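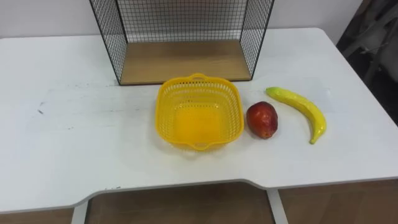

We've had the Drokudar two-hand kit on trial for 10 days now, and Elsa Magnusson asked me to write down what I think before we decide. Setup took most of a morning. The arms were easy, the cables less so - plan where they'll run before you bolt anything down.
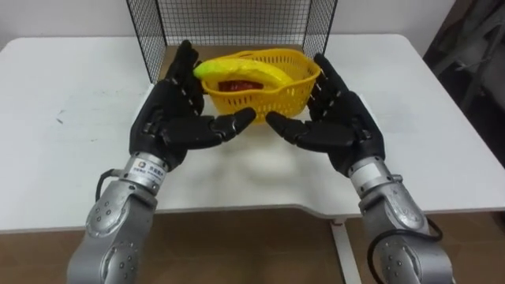

The five-fingered hands are the reason to look at this kit. Each one moves separately, and the software lets you save a pose and call it up later. There are 42 poses loaded to begin with. I used six.

The manual is 191 pages and badly indexed. Dimas Raju found the thumb settings for me on page 10, under "Travel."
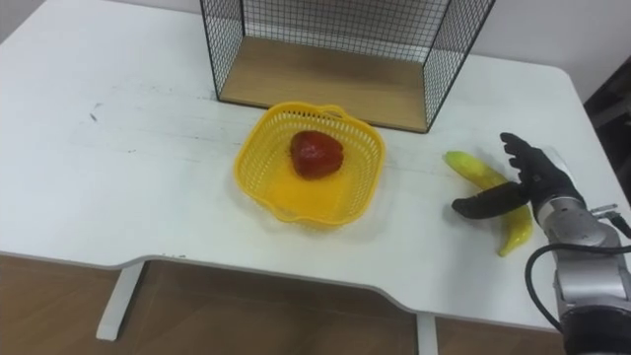
Support is by email only. I wrote twice and got a useful answer both times, the second one late at night. I'd still like a phone number. We have the kit until the end of April, and I want to try smaller items next.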